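Moataz Saber
@moatazsaber · Feb 3, 2022

Arm build, post 5. The Skendilov shoulder joint is back in after I reprinted the bracket. It took 40 screws to close the shell. Wiring is the same as before.

Task for this week is putting a ball in a drawer. I'm running it in the Gestedberg shop on the gray three-drawer cabinet.
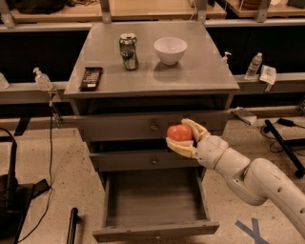
Parts cost so far is $352. Most of that went to motors. The fingers were cheap and I'll probably redo them by May.

The control code is 1,542 lines now, and too much of it is wrist limits. I want to move those into a config file before I add anything else.
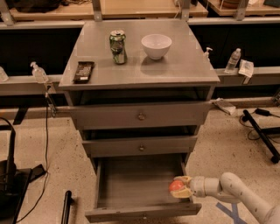

Wrist limits matter most when the arm has to reach low. I set them for tabletop work, so the bottom drawer is a harder target than the top one. With the gripper just above the right edge of the open drawer, I want more clearance than the old numbers gave me. I'm raising the approach height first and leaving the speed alone.

Bundgaard asked for the bracket file. I'll post it once I fix the hole spacing.

Next up is closing the drawer with the same arm. No code for that yet.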